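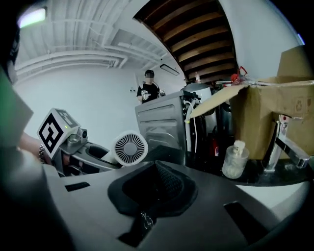
Search this site Enter keywords Go

The washbasin is a fair test

Oct 6, 2021
Print this page | E-mail this article

Every few months a relative asks me when the robot will come to clean the house. I work near this field, not inside it, and my answer disappoints at family dinners. I say: it can maybe pick up your soap. It cannot yet clean your bathroom.

I do not say this to be unkind. In September I read the report of a trial in Clevdale, where the firm Atberg let its machine tidy a washbasin area 297 times. The machine was stopped by a person in 12 of these runs, and the firm was proud of that number. I think it had a right to be proud. But in each run the objects were the same, and they began in almost the same places. My own washbasin does not offer such politeness.

Think what is asked of a hand there. A bar of soap must be held firmly, but not so firmly that it jumps away. A small bottle with a cap is light and falls over when the sleeve touches it. A tap has a lever which moves only in certain directions. We learned all this before we went to school, and therefore we do not respect it.

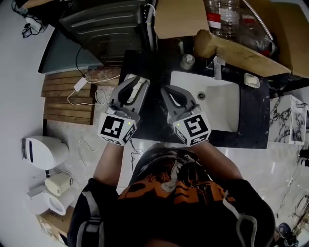

A pair of hand-held grippers at the washbasin, with a bar of soap on its dish beside the tap.

The method I trust most at present is the modest one. A person takes the gripper in the hand and does the chore with it, again and again, and the machine is trained afterwards on what was recorded. A small project called Liu collected 1,220 such demonstrations, and 539 of them had to be thrown out. I was surprised first by how many, then by how openly they wrote it. When a person has only two stiff fingers, he also becomes clumsy, and it is useful for engineers to feel this in their own wrists.

My friends in industry reply that the factory solved these questions long ago. I do not agree. The factory removed the questions. The part arrives on a belt, the light never changes and the floor is clear. In a home there are cables on the floor and a cardboard box that someone means to take away next week — and the box will be there next month also.

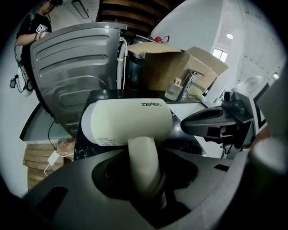 What I would buy, and what I would not

If Irnness or another seller offered me today a machine for the whole house, I would keep my money. I would want first to see it in a bathroom it has never met, with no engineer standing near. I would look at how it stops, too. A machine that waits and asks for help when the bottle has fallen is worth more to me than a fast one which continues with its plan.

For one narrow chore I am more hopeful. Putting things back on a shelf, wiping a flat counter, carrying towels from one room to another: these may come in a few years, at a price that a small hotel can pay before a family can. I would be glad to be wrong about the order. My mother is old and her shoulders hurt when she cleans the bath, and she does not care at all whether the arm is clever — she only asks if it can reach behind the taps.

Print this page | E-mail this article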